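## 4. Bench set-up and return of hand tools

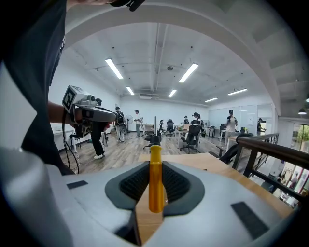
*Fig. 4-1. Yellow handle held upright at the edge of the tabletop.*

This section applies to the shared wooden worktables on the open floor at Tondstead. It covers preparing a table, laying out the hand tools from a Brondelar bench kit and putting them back at the end of a job. Read section 3 (Lighting and power) first if the table has been moved.

### 4.1 Before you start

1. Check that the table stands level. Rock it by one corner. If it moves, adjust the foot on the low side.
2. Wipe the top with a barely damp cloth and let it dry. Do not use solvent cleaner on bare or oiled wood.
3. Switch on the ceiling lights over the work area. The panels nearest the table should be lit for any job with small fasteners.
4. Set the kit tray on the table at least 10 cm from the edge.

**Note:** Kits supplied before April have a grey foam insert with no printed outlines. Lay these out using the card in the lid.

### 4.2 Laying out the tools

1. Open the tray and lift out the top layer.
2. Compare the contents with the card. Report a missing tool before work begins, using form 124.
3. Place screwdrivers side by side with the handles toward you and the tips toward the centre of the table.
4. Place cutting tools on the opposite side of the tray, closed or capped.
5. Put loose screws and washers in the magnetic dish. The dish does not hold brass or plastic parts. Use the lidded cup for these.
6. Leave the front of the table clear for the workpiece.

**Caution:** Glossy handles roll. Do not lay a round-handled tool parallel to the table edge.

### 4.3 Picking up and passing a handle

1. Take the tool by the handle only. Do not lift it by the shaft.
2. Bring the handle upright before moving it past the table edge.
3. Hold it near the middle of the grip. If it tilts, set it down and take hold again.
4. When passing a driver to someone else, offer the handle and keep the tip pointed down and away from both people.
5. Wait until the other person has a firm hold before letting go.

**Caution:** Keep cords and cables clear of the tray. A cable caught under the tray can pull it off the table.

### 4.4 Returning the tools

1. Wipe each handle with a dry cloth. Oil left on a glossy grip makes it hard to hold for the next user.
2. Inspect the tip. Set aside any driver with a rounded, chipped or twisted tip and attach a red tag.
3. Return the screwdrivers to the bottom layer, largest first.
4. Lower each tool into its slot handle end first, then press the shaft into the clip.
5. Replace the top layer and check that it sits flat. If it does not, a handle is in the wrong slot.
6. Close both latches and return the tray to the shelf with the label facing out.

**Note:** The Talebi pattern tray has a third latch at the rear. Close it before the front latches or the lid will bind.

### 4.5 Fault table

| Fault | Likely cause | Action |
|---|---|---|
| Lid will not close | Handle in wrong slot | Repeat 4.4, steps 3 to 5 |
| Tool loose in tray | Worn clip | Fit a spare clip from the lid pocket |
| Tool rolls on table | Table not level | Repeat 4.1, step 1 |
| Handle sticky | Cleaner residue | Wash with mild soap, dry fully |
| Tip slips in screw | Wrong size or worn tip | Change driver, tag if worn |

Spare clips come in bags of 10. Reorder when 2 remain in the lid pocket. Allow roughly 3 weeks for delivery.

Section revised November 18, 2024. For storage of powered tools, see section 5.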